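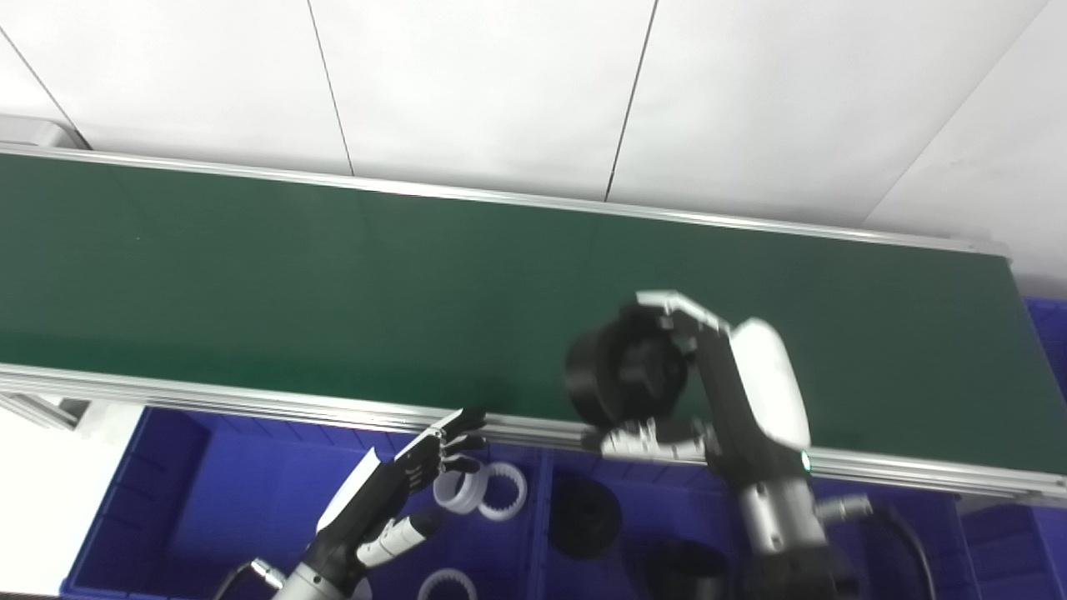 Brolo Remote Teaching Kit: Two Months of Use

Posted January 19, 2019

The Brolo is a pair of gloves, two forearm trackers, a headset and a control box. You wear it and a two-armed robot with five-finger hands copies what you do, while the box records the joint positions and the head camera view together. The recordings are then used to train the robot to do the job by itself. We bought the kit in November for our shop in Tunham, and it has been in use most working days since then.

Our job is sorting molded parts at a conveyor. The black round parts with a hub in the middle go in one blue bin and the white toothed rings go in another. A person can learn this in a minute. It's harder than it sounds when you're doing it through someone else's fingers, and it turned out to be a fair test of the kit.

What you get

The base kit was $3,085 without the headset, which we already had. The gloves come in two sizes. The medium fits most of our crew and the large is too loose in the little finger for anyone who isn't actually large. Cables are long enough to let you stand well back from the arms. The printed manual is thin, and the section on wrist offsets has an error in the left-hand table that is corrected only in the online version. Get the online version.

Setup

Plan on a full day. Most of that goes to matching your arm length to the robot's and then doing it over when the elbow drifts. Calibration after that takes a few minutes per person and has to be repeated if you take the gloves off for lunch. I would pay extra for saved profiles that hold.

The included recording program works but is bare. We switched to Feditano after the first week, mainly for its playback screen, which shows both hands' grip values under the video. It reads Brolo files directly.

Gripping

Thumb and finger tracking is the best part of the kit. The black parts have a smooth outer rim and an open face, and the grip that works for us is thumb underneath, finger curled over the top. With the Brolo you can do that without thinking much about it. The robot's fingers follow with a small delay that you stop noticing after the first hour.

The white rings are worse. They are short and light, and they tip over when a fingertip touches them off center. There is no force feedback in the gloves, so you judge contact by eye, and with the robot's own hand in the way you often can't see the contact. New operators squeeze too hard and the ring squirts out. We ended up teaching everyone to come in slowly from above and close on the outside of the ring.

Wrist roll is limited. If you turn a part past a certain point the robot wrist stops and yours doesn't, and when you come back there's a jump. The box marks the jump in the log but doesn't stop the recording.

Two hands or one

Most of our demonstrations use the right hand to carry and leave the left open and waiting near the rail. This caused trouble at first. People let the idle hand wander, and the trained robot picked up the wandering too — it would wave the left hand over the bin for no reason. Now the rule is that the idle hand stays open, fingers together, in one spot. Brolo has a freeze switch for each arm on the control box, but it is awkward to reach with gloves on.

Results

We recorded 700 demonstrations and threw out 111, mostly for dropped rings and wrist jumps. Training on the first 500 good ones gave us a robot that sorts the black parts well enough to leave running with someone nearby. It still misses rings, especially when two are touching. Whether that's the kit or our teaching, I can't say for sure.

Comfort

Forty minutes is the limit for one session. The forearm trackers get warm and the straps dig in on the inside of the elbow. The glove liners can be washed, but you only get one set.

Compared with the Tiêu

Before this we used a Tiêu hand-guiding handle, where you stand next to the arm and push it through the motion. It is simpler, cheaper and close to impossible to break. For moving boxes I'd still choose it. It can't teach fingers, though, and your own arms end up in the camera view.

Worth buying if the job needs real finger work and you have someone patient to do the calibrating. Order spare liners with it, and ask which manual revision is in the box.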